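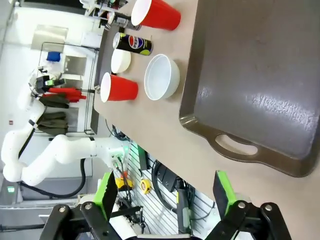 Setting the table, one plan at a time

The manipulation software group at Ultcombe has spent the past year on Wurneo, a planner that decides in which order two robot arms should move the items of a simple table setting. We spoke to the group's lead engineer in April about what the software does and where it still falls short.

The engineer was keen to separate Wurneo from Catacutan, the older control layer on which it runs. "Catacutan moves the joints and keeps the arms from meeting in the middle," the engineer said. "Wurneo has no knowledge of joints. It works with a list of objects, a list of places, and what each move would block."

Cups and cans on their sides receive particular attention. A lying cup can be grasped in several ways, and some of them make it hard to set upright later. The planner therefore looks two moves ahead before it settles on a grasp.
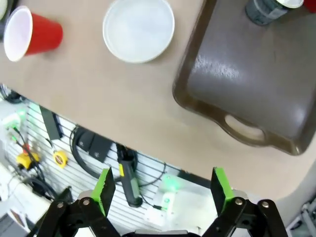 Cup, shallow white container and serving tray from the wrist camera, with the gripper open.

Perception remains the slowest part of the cycle. The wrist cameras supply a close view, but glossy trays return reflections that the earlier detector read as separate objects. "We had 16 false detections in one morning," the engineer recalled. "After the filter was rewritten we had three, and those we could explain." 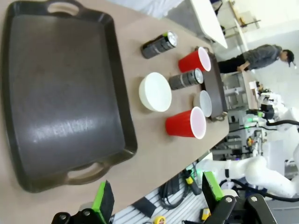 The filter compares each detection with the fixed camera before passing it on, a step that the engineer described as "dull but necessary". It adds a short delay, and the group has accepted this for the time being. Logs from both views are stored in Wetano, the group's replay tool, so that a failed plan can be stepped through at the desk.

"Almost nine in ten of our faults are found in replay," the engineer said. "The arms are in demand – we would prefer not to tie them up with debugging."

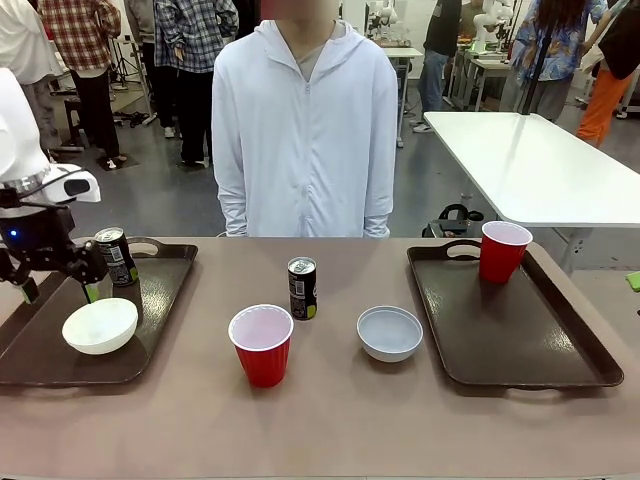

What happens when an item is moved after the plan has been made?

Wurneo drops the remaining steps, requests a new object list and plans again from the current state. Any grasp already under way is completed first.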